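Home | Issues | Authors | Submit | Contact

3.2 Footwear items and the presentation surface 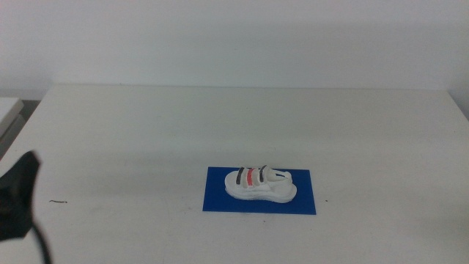
Shoes were the hardest category to grade by side view. In the Rallwood set they were handled one at a time on a flat mat, and two raters working separately assigned each item to a closed, open or mixed upper. Agreement was lowest for sandal-style sneakers, where a heavy sole suggests a sports shoe and the opening at the foot suggests a sandal. We coded these as mixed.

Figure 4. Small white shoe with a chunky sole on a blue mat, side view, toe to the left. Coded as mixed upper.

Mat color affected the grading of pale items. White soles laid directly on a white tabletop had a weak lower outline, and raters placed the heel edge inconsistently. On deep blue the outline was easier to trace, and any gap in the upper was filled by the mat color. Colored bands were recorded in order from the toe; for the item in Figure 4 the order is dark, red, dark. Sole height was taken at the heel and at the midfoot. Of 1191 items in the full set, 200 were graded a second time in February by Endale and Dervishi.

Filed under: Methods, Household Objects, Apparel

Comments (3)

H. Tijani: Was the midfoot height taken at the narrowest point?

Velimir Dervishi: Yes, see Section 2.

T. Adeleke: The Iturra set used a gray mat. A comparison would be useful.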